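Disposable Cutlery and Station Supplies: Frequently Asked Questions
Durkstead Catering Supply
Last updated Wed 1 November

Which cutlery do you stock?

White plastic forks, knives and spoons, sold loose by the case. A mixed case holds 2,000 pieces. Single-type cases are available on request from Arnulfo Puma at the trade counter.

Can I order fewer than a full case?

Yes. The smallest quantity is a bag of 500 pieces, mixed or single type. Bags cannot be returned once opened.

Are mixed bags sorted?

No. Forks, knives and spoons are packed together and must be sorted before service. Lining a container with a bag and standing the cutlery upright in it makes the types easier to tell apart.

How should a self-service station be set up?

Use one cup per type. Place the cups in a row at the back of the counter and leave the front clear for the supply being sorted. Take a handful from the supply, hold it by the handles, and drop each piece into its cup. Keep the order of the cups the same at every station in the building.
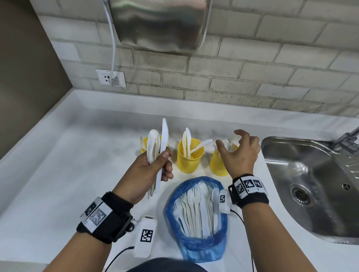 Filling yellow mesh cups from a mixed supply. The cup on the right holds forks.

Should the handles point up or down?

Fork tines and spoon bowls point up while sorting, so that the type can be read at a glance. For unattended self-service, turn the pieces over so that guests touch only the handles. Check your local food code, as some inspectors require handles up at all times.

How many pieces fit in one cup?

Around 26 forks in the Povstead mesh cup. Knives pack tighter. Do not force extra pieces in, as tines catch in the mesh and bend.

How are the mesh cups cleaned?

Empty the cup, wash in warm water with dish soap, rinse, and air-dry upside down. Do not refill a damp cup. Crumbs that collect in the holes can be removed with a soft brush.

Can the cutlery be washed and reused?

No. It is rated for single use. Serrated knife edges do not hold up to dishwasher heat.

Where do I report a short case?

Write to Leonilde Fonseca in customer accounts with the case number and the count by type. Claims on cases delivered before January are closed.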